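Gallery: Looking After the Ladus Hand Grippers

Posted Jul 1, 2025

The Ladus station at Wastow is a table, a pair of hand-held grippers and the tracking gear that follows them. An operator works through tabletop tasks with the grippers on, and the recordings go to the Galang arm cell in Stoston, where the same motions are tried on the machine. If a gripper is out of adjustment here, the arm learns the wrong closing point there, so most of the upkeep is done at this end. The notes on this page cover setup, daily checks and the repairs we have made since May.

Both grippers use the same finger parts. Left and right differ in the hand strap and in which cube is fitted. Spares are kept in pairs, and a finger that gets replaced on one side is replaced on the other at the same time. We tried changing single fingers in the spring and the worn one always went out of line within a couple of weeks.

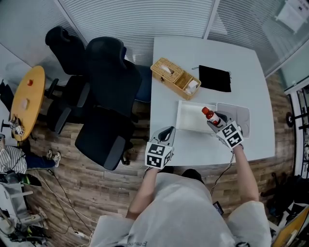

Grip adjustment is checked with real items before each recording block. The finger pads should meet at the tips first and then along the curve. If they meet at the back first, loosen the two pivot screws, close the gripper by hand and retighten. Small round items show up a bad setting fastest, and the red-capped bottle held over the white tray is a good size for it. Lift, hold for a count of 8, set down. If the item turns in the grip, the pads need cleaning or the pivots need another pass. Pads are wiped with a damp cloth, no solvent. Solvent made the first set go hard.

Marker cubes. The cubes tell the tracking software where each gripper is and how it is turned. The printed faces have to stay flat and clean. A lifted corner on one face is enough to make the position jump when the wrist rolls over. We reprint on matte paper only, since gloss picks up the ceiling lights. After a cube is refitted, run the full calibration and not the short one. The full run takes 47 poses and the software will reject the set if any are blurred.

Cable. The signal cable goes down along the arm toward the floor. Leave enough slack for a full reach to the far side of the table, then check that nothing pulls when the operator steps back. We have replaced 2 cables so far, both broken inside the jacket right at the gripper end. The break does not show from outside. The sign is a finger reading that drops to zero and comes back when the cable is bent. The replacement has a longer strain relief and has been in use for 70 hours of recording without a dropout.

Table items. Soft things such as tissues and cloth pouches give low force readings, so zero the finger sensor with the gripper open before starting on them. Trays and lids can be knocked with the cube if the wrist is held too low.

End of day. Straps off, fingers left open, cubes covered. Log any recalibration under the Ladus heading in the Stoston sheet, with the gripper side and the cube number.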